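The Green Wall

The apartment came with a green wall, or that was how the listing put it. When Wanda Benavides got the keys in December it was a sheet of something smooth and green, fixed over the pale wall with tape, and it quit well before it reached the floor.

"It's a feature," said the man from Drurkstead Rentals, who had thirty-seven other keys on his belt and wanted to be using them.

"What's behind it?"

"Wall," he said, and went down to his car.

She lived with it for a week. At night the light slid off the tile floor and up the green and made the whole room look like the inside of a lime. Her sister Clemine came over with soup and stood in front of it with her coat on.

"You could hang things on it."

"What things?"

"What does a person hang? Keys. A hat."

Wanda owned one hat, and it had been a mistake. But she went out to Vikska, the big hardware place past the overpass, and bought the stick-on hooks, the see-through kind with a bent bit of metal coming out of a little dome. The package said to clean the surface, press firmly, and wait. It didn't say how long, so she waited through a movie and a half.

She had meant the hooks to go up in a row, and they did, more or less. Then she walked past them for days with her keys in her hand and put her keys on top of the refrigerator.

Mr. Zieliński from downstairs came up about the radiator and noticed them right away. He noticed most things, it was what made him hard to have upstairs.

"Nice hooks," he said. "What are they for?"

"Keys. Hats."

"Where are the keys?"

"On the refrigerator."

He nodded as though a doctor had confirmed something. Then he bent down and looked at the strip of bare wall under the green, and then at the tape along the top, which had wrinkled like the skin on warm milk.

"In my apartment," he said, "it's orange."

She paid over 300 dollars that month for heat, and some of it, she felt, was going up behind the panel. She bought a second hat. She put it on the chair.
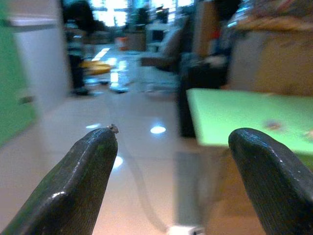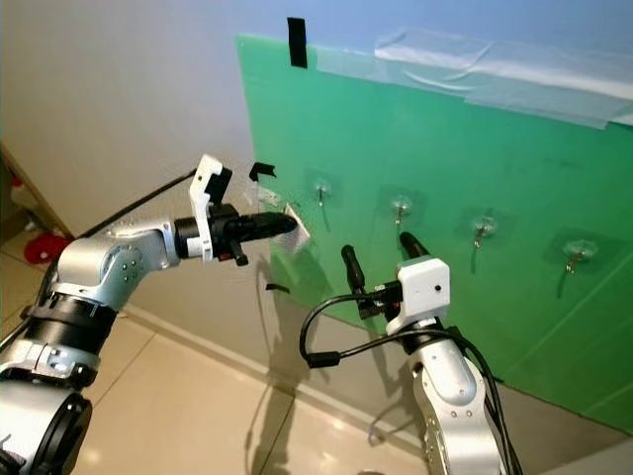 The green wall, with its hooks in the second picture.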